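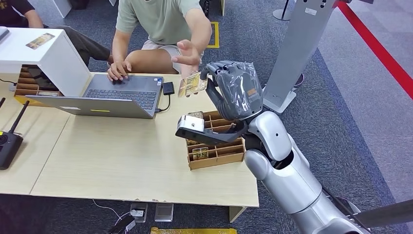 January, gone eleven at night

Can't sleep, so I'll write this down while it's fresh. Went to the open evening at Flisside about the drug checking service, the one they want to run out of the old dental surgery two afternoons a week. You bring in a bit of whatever you've bought, they test it and tell you what's in it, and you can have a chat with a nurse if you fancy one. No names taken.

I'd expected a dozen of us and a plate of biscuits. They had to fetch 80 extra chairs from the church hall! Half my street was there, most of them cross before they'd got their coats off. Vito from the bakery stood up and said it would bring dealers to his door, and got a big clap. Then a woman called Raymonde Penner spoke (very quietly, the mike kept cutting out) about her son, who took one tablet at a party and didn't come home. He was 16. She said she'd have driven him to be tested herself. The room went quiet after that, though Vito still voted against, I noticed.

They've got 388 signatures for and I don't know how many against. I put mine down, then worried the whole walk home about what Mum would say, silly at my age.

What bothers me is the opening hours. Two till five is no use to anyone with a job, and it's Friday night people want it, surely? I asked and got a rather woolly answer about funding. Must write to the council about that.

Bus fare's gone up again, by the way. Feet like ice. Going to make some toast and try the bed again.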